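The arm on the Sendeo line sorts electrical fittings: switch panels, sockets, power strips, distribution boxes. Each shift it handles 425 parts, roughly 170 of them switches.

Two people used to do the sorting by hand. Both still work at the bench, and the job has moved to checking and resets. "I used to go home with sore wrists," one operator said. "Now I log faults. It's more reading."

Faults ran to nine per shift in July. "Mostly grip," she said. "Round parts it holds well. Flat ones on a table are harder to pick up."

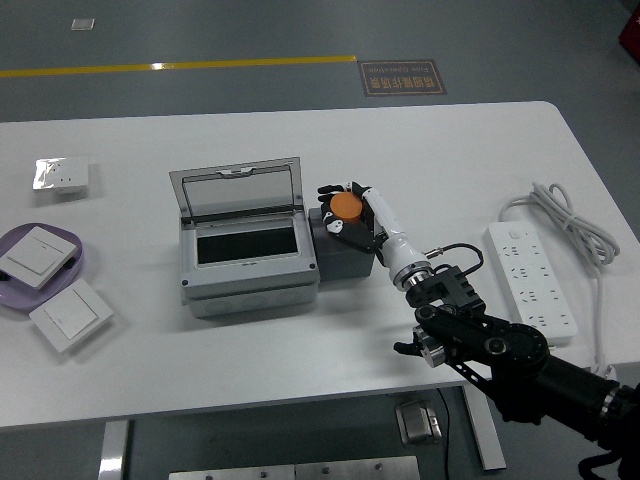 Tahira Mughal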